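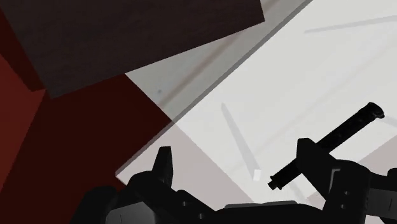

Wrist view in the simulator: black gripper along the bottom, black rod over the right finger, one small white block.

Filladus from Bedham: a robot arm you can drop without a mop

Bedham sells Filladus as "a practice floor for people who don't own an arm yet." I do own an arm. It lives in my garage, it cost more than my first two cars, and I mostly use it to push things off a table. So I took the trial seat, then paid $725 for the year out of my own pocket, which ought to tell you something about the product or about me.

What you get is a desktop program, a library of grippers and parts, and a scene builder. You set up a task, run it, and watch from any camera you like. The wrist camera is the one that sold me. It sits right down behind the fingers, so the gripper takes up a good part of the view and everything past it tilts at angles a first-time user will find alarming. Give it an hour. After that you stop trying to straighten your neck.

The gripper models are the best thing in the box. There are bevels, seams, little slots and cutouts on the finger housing, the sort of stuff a cheaper package skips. The rest of the world got less love. My tabletop is a big pale sheet with hardly anything on it, next to a red surface that goes from brick to almost black depending on where the light lands. You can make a see-through gray pane, and it does mute whatever is behind it, as a pane should. Shadows come out faint and blurry. If your vision code leans on shadows, plan on fiddling with the lights before you trust any of it.

My test job was dull on purpose: get a ridged rod with a knobby end to rest across a finger, and keep track of a small white block nearby. Bedham's scene library holds 3,377 objects, and I would guess that most of them are brackets. I went with the rod because long things are where simulators like to cheat. Short cubes behave. Rods roll, tip, and on a bad day sink into the table like a spoon into pudding.

Filladus did not do the pudding thing. It did make my rod hum, a tiny buzz at the point of contact that went on until I turned the step size down. The manual covers this in one sentence, in a section called "Advanced Comfort." I have read that section four times and still couldn't tell you whose comfort.

Speed is decent. I queued up 3,000 overnight runs on an aging desktop and had results with my coffee. The export is plain CSV, bless them. Importing your own parts is a different mood entirely. Anything with a thin wall comes in inside out, and the error message says "Check part." I checked part.

Support, in the person of Mwajuma Owino, answered within a day and sent a script that flips the walls back the right way. She also told me a real fix is planned for October. I've put that in my calendar in pencil.

How does it stack up? Lelgate's package is cheaper, and its grippers look like they were carved out of soap. Lachance has a nicer scene builder and a license agreement I gave up on at the second page of definitions. If you mainly care about what happens between the fingers, I'd pick Filladus over both. If you need a believable kitchen or a warehouse, keep shopping.

Good: gripper detail, wrist camera, CSV export, a support desk with a person at it.
Not so good: imports, flat-looking backgrounds, the humming.

I'm renewing. The garage arm has been told.

Milovan Radulović
2021-06-01

Filed under: Robots & Automation > Software > Paid For It Myself
2 comments

Contact | Corrections | © 2021 | Back to top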